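Fitting the Equipment to the Patient: A Conversation with the Head of Therapy Purchasing at Reisinger

March 8, 2018

Reisinger operates outpatient rehabilitation clinics in Mondton and the surrounding county. Its head of therapy purchasing, who trained as a physical therapist, spoke with us about resistance bands, balance pads and the new loan program for patients who exercise at home.

The department reviewed its entire stock last April. The review covered 3,477 items, from hand putty to parallel bars, and the result changed how the clinics order.

"We had a great deal of equipment and very little agreement on how to use it," the department head said. "One clinic called the green band medium. Another bought from a different supplier, and there the green band was heavy. A patient who moved between the two could be given the wrong resistance without anyone making an error on paper."

Reisinger now buys all of its bands and tubing from one supplier, Praveto, and each band is recorded in the chart by resistance level as well as by color.

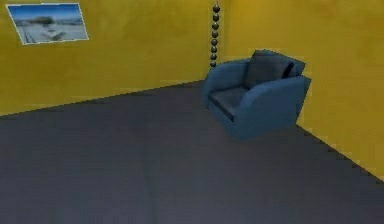 Blue armchair against yellow walls.

The loan program began with 63 patients, most of them recovering from knee or hip surgery. Each received a band, a balance pad and a printed exercise sheet, to be returned at the final visit. Requests for the pads were higher than expected.

"Standing balance is often the last thing people practice at home," the department head said. "They will do the leg raises because they can do them lying down. With a pad in the house, there is a definite task. Stand on it near a counter, hold the counter if needed, and stop when tired."

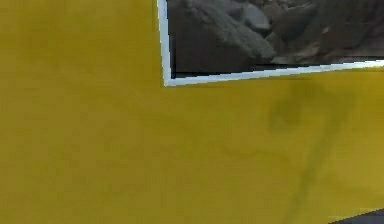

The clinics do not lend weighted items above 5 pounds. The department head described that limit as a matter of supervision and said that heavier work remains part of the clinic visit. Patients who wish to buy their own cuff weights are asked to bring them to an appointment, so that the therapist can check the fit of the strap.

Asked about cleaning, the department head was direct. "Closed-cell foam can be wiped down. Open-cell foam soaks up whatever is put on it, and we no longer purchase it for shared use. Bands are inspected at the same time, and any band with a nick or a sticky surface is thrown away."
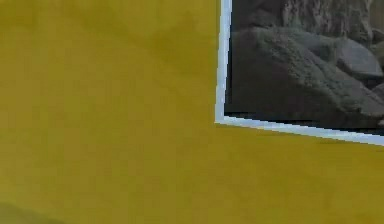
Plans for the Coming Year

Nine more balance pads have been ordered for the Mondton clinic, along with a set of adjustable wedges from Skandero. The wedges will be used first for calf stretching and later, if therapists find them suitable, for seated positioning.

The department is also rewriting its exercise sheets in larger type. "The old sheets assumed that the reader remembered everything from the visit," the department head said. "We are adding the starting position for each exercise and the number of repetitions the therapist has chosen."

Patients who wish to join the loan program may ask their therapist at any scheduled visit.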